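4.2 Boxes, and why people keep them

I had planned to write this section about tape. Tape was the thing I'd been asking everybody about since the pilot (see 3.4), and I had a whole folder of notes on who peels it, who slits it with a house key and who goes at it with their teeth. But when I sat down with the diaries in November I kept tripping over another thing altogether. People would finish telling me about getting the parcel open, and then they'd just keep going, for a page or more sometimes, about the box.

So let me back up a little. The diary households were all in Olham, most of them in the older streets between the station and the river, where the houses have narrow halls and not much in the way of closets. We had 27 households by the time everyone who was going to drop out had dropped out. Each one got a plain notebook and a pen on a string (the string was Retno Ginting's idea and it was a great one, I have never had so few lost pens) and was asked to write down each delivery as it came: what it was, who opened it, where they opened it and what happened to the packaging. The last question was really only there to be polite to our partners at Momard, who wanted to know about recycling. It had one line on the page. People wrote up the margins.

What I'd expected, going in, was the sort of thing you find in the older work on household waste, where packaging comes in the front door and goes out the back and the only interesting question is how fast. I even had a working title with the word "throughput" in it, which I am glad I never sent to anyone. The diaries don't read like that at all. A box in these homes has a kind of second career. It gets looked over, it gets judged, and then it's either flattened on the spot or it goes up on top of something. The judging part is quick and people are very sure of themselves while they do it. One woman in a two-person household wrote "good box" next to a delivery of cat food and nothing else. I went back and asked her what made it good and she looked at me as if I'd asked what made a chair a chair.

I did get better at asking. By the second round of visits I'd stopped saying "why did you keep it" (which made people defensive, as though I were about to tell them they were hoarding) and started saying "show me one you like." That worked so much better! People would go and fetch them. I'd be sitting there with my tea and someone would come back down the stairs with an armful, and then we'd have them out on the kitchen table and the talk would go wherever it went. The transcripts from those visits are about twice as long as the ones from the first round and much more fun to code.

The kind that came up over and over was the one-piece mailer, where lid and base are the same sheet of board and the whole thing folds together without any tape at all (Figure 6). In the trade there are more exact names for it, but our households called it "the pizza kind" or "the shoe kind" or, in one home, "the clever one," and I've stuck with "hinged box" in the tables so that I don't have to pick a side.
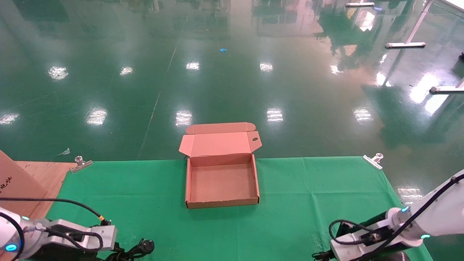 Figure 6. A hinged box, open, with the lid standing at the back.

What people liked about hinged boxes had very little to do with strength. I'd assumed strength, and I'd put it first in my coding sheet, and it got hardly any use. They liked that the box could be shut again. A taped carton is finished once you've cut it, you can close the flaps but they spring up, and you need more tape to make it behave. A hinged box closes the way it came. Several people opened and closed theirs the whole time they were talking to me, the way you'd click a pen. On the recordings you can hear it, a sort of soft papery thump, and our transcriber started marking it as [box] in the end.

The other thing they liked was the lid staying attached. I hadn't thought of this as a feature, but if you live somewhere small, a loose lid is a second object that needs a home. Dewanti Kusuma, who did the interviews in the flats above the shops, has a lovely long passage on this from a man who'd kept shoe boxes for years and had slowly lost the lid to every one of them. He'd switched over to hinged boxes for his seed packets and his spare bulbs and he talked about it like a man who has given up smoking.

Now, where do they go? This is where the diaries and the visits disagree a bit, and I want to be upfront about it. In the diaries, kept boxes are nearly always kept "for sending things." That's the reason people write down: returns, birthday presents, something for a cousin. On the visits, though, I hardly ever saw a kept box that was waiting to be mailed. I saw boxes holding charging cables, boxes holding sewing, a box of takeout menus, a box with another box inside it. Mailing is the reason you give for keeping one and storage is what happens while you wait. I don't think anybody was fibbing. If you'd asked me about the stack in my own hallway I'd have said "for sending things" too, and I have mailed maybe one parcel in the last year (a sweater, to my sister, in a bag).

It would be easy to make too much of this, so here's what I can and can't say. Of the kept boxes that people pulled out for us on the second visit, 8 had been reused for the post at least once, going by the old labels. The rest had no second label that we could find. Labels come off, of course, and some people are careful to peel them for privacy, so I wouldn't hang a lot on that number. What I'd rather point to is the way people talk. The mailing reason comes out fast and flat, almost like a password. The storage talk is slower and has stories in it.

There's also the matter of who in the house gets to decide. I didn't ask about this directly at first and I wish I had. In most of the homes with more than one adult there was a keeper and a flattener, and they knew which they were. The flattener usually did the recycling run and so had the stronger argument on a Thursday, when the truck came. The keeper's main tactic was getting to the box first. One couple had settled on a rule that anything still sitting in the hall on pickup morning was fair game, and the keeper of the pair had simply started moving things out of the hall the night before. They both told me about this, in separate interviews, and both thought they were winning. Retno coded these as "conflict" in the first pass and I moved them to "play," and we went back and forth over it for most of an afternoon before leaving them under both headings, so anyone adding up the columns in the appendix will find that they come out a little high.

Size mattered too, but in a funny way. Very large boxes were kept only by homes with children and were usually gone within the month. Very small ones were kept by almost everyone and forgotten. The in-between ones, big enough for a pair of shoes or a sweater, were the ones people had opinions about, and these were also the ones that stacked. Stacking came up a lot. A shallow hinged box with a flat lid will sit on another of the same kind without sliding, and people who'd had several orders from the same store (Liew and Juvport were the two that came up in Olham, both of them with their own house sizes) would end up with a matching set more or less by accident. After that they'd start to care. I talked with one person who'd been holding on to three from Juvport and was hoping for a fourth, and who had, by her own account, put off an order from somewhere else on the strength of it. She laughed when she told me. She also checked that I'd written it down.

I should say something about money, as a reviewer of an earlier draft asked whether keeping boxes was just thrift by another name. Some of it surely is. Older householders in particular would tell me what a new mailing box costs at the counter, and they'd be cross about it. But the homes that kept the most weren't the ones with the least to spend, as far as our rough income bands can show, and a few of the keenest keepers could have bought a proper set of storage tubs and said as much. They didn't want tubs. A tub is something you've decided on. You've got to measure the shelf, pick a color, and then feel bad if it doesn't fit. The box just turned up and happened to be good.

We ended the second round with roughly 400 diary entries that mention packaging in some way, and I've read every one of them more than once. The ones I go back to are the short ones. "Kept." "Kept, nice lid." "Kept but don't tell D." In 4.3 I turn to the other pile, the boxes that were flattened within the day, and to the 40 entries where somebody changed their mind and went out to the bin to get one back.

We use cookies to improve your reading experience. By continuing to browse this site you agree to our cookie policy. Accept | Manage settings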